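About Us

Husetti began as an evening class, if you can call it that. A few of us in Whiteley wanted to learn how to make proper curtains (lined, weighted, hanging straight, the lot) and the nearest course was two hours away by bus and full until February. So we clubbed together for the use of a draughty room over a shop in Skamdale, dragged up a pair of trestle tables, and taught each other out of library books. A good many of those first curtains were too short. One set is still hanging in our kitchen as a warning to newcomers, and we've grown rather fond of it.

We're a proper school now, with a sign over the door and a kettle that works, but we still like to think of ourselves as the same sort of place. People come to us to learn soft furnishings: curtains and blinds mostly, with cushions, loose covers and the odd upholstered footstool for those who catch the bug (and most do!). We have 28 places each term, split across day and evening groups, and we keep it at that so everyone gets a decent stretch of table and a teacher who knows what they're making.

You don't need to have sewn before. Plenty of our students arrive having only ever put a button back on, and there's no shame in that whatsoever. The beginners' course runs for 30 hours over the term and starts with the dull but lovely business of measuring a window. We spend a whole session on it. We talk about where the pole should go, how far the fabric ought to clear the sill, what to do with a radiator, and why old houses never have a square corner in them. After that comes cloth: how it behaves when it's cut, how it drops once it's been hung for a week or so, and how a dark colour that looked marvellous on the roll can swallow a small room whole, or make it the cosiest place in the house, depending on the light.

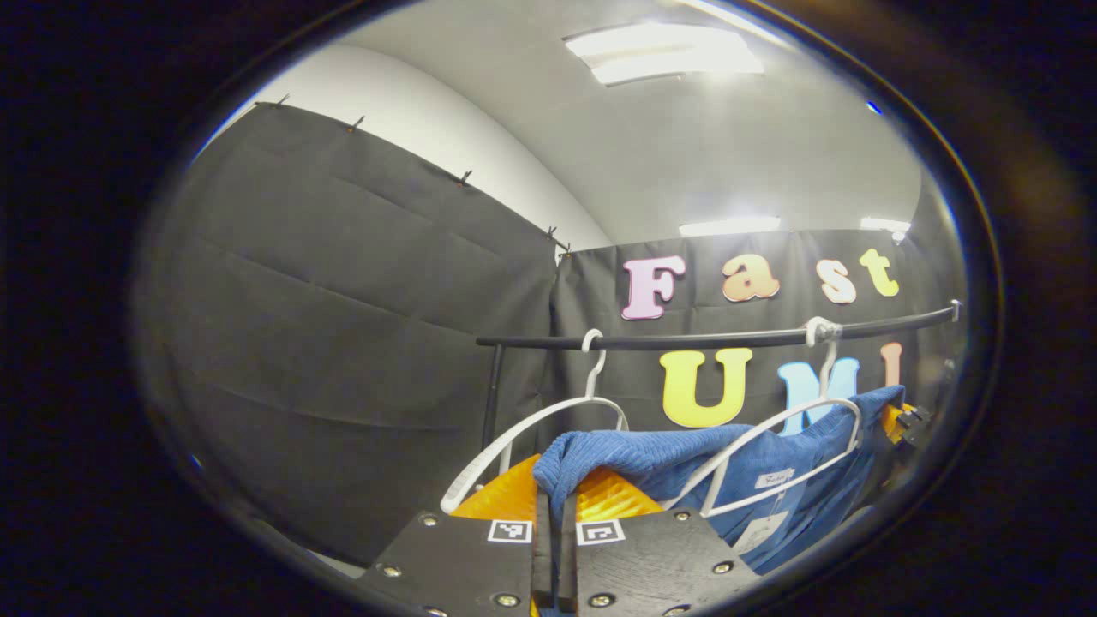

One of last year's evening students wrote to us afterwards that she had come along for a pair of bedroom curtains and gone home wanting to redo every window she owned, her sister's included. She said the pattern matching had nearly finished her off, and that she would have liked a longer break for tea. We took the point about the tea. It's now a full twenty-five minutes, and there is usually cake.

Those who want to go further can stay on for what we call the Wutamwood course, after the house where we first ran it. Wutamwood had tall bay windows and not a straight wall to its name, and our little group spent a whole winter making interlined curtains for the ground floor. It was bitterly cold and we loved every minute. The course is held in our own rooms these days, but the work is much the same: hand-sewn headings, swags if you must, and a great deal of patient pressing. You'll need to have done the beginners' course first, or be able to show us something you've made at home. Bring it in a carrier bag, we don't mind, most people do.

A word about machines and materials. We have sewing machines for everyone, along with irons, rulers and more pins than is sensible, so please don't feel you must lug your own up the stairs. Some people prefer the machine they know, and that's perfectly all right too. Your first lining and heading tape are included in the fee. Face fabric you choose and buy yourself, and we do ask that you wait until after the measuring session before you fall in love with anything. We keep a remnant box by the door at £2 a piece, for practice and for cushion backs, and you are very welcome to rummage in it even if you're only passing.

We also take in a small amount of making for local halls and schools, mostly stage drapes and blackout curtains, which our advanced students help with if they'd like the experience. It's heavy stuff to handle and a splendid way to learn about seams.

Twice a year we open the doors for a sale and a mend-along. The last one brought in 60 people, a greyhound and somebody's entire set of caravan curtains, and we didn't lock up until well past nine.

If you'd like to see the place before you book, come up any term-time morning after ten. The bell sticks, so give it a good push, and mind the step at the top.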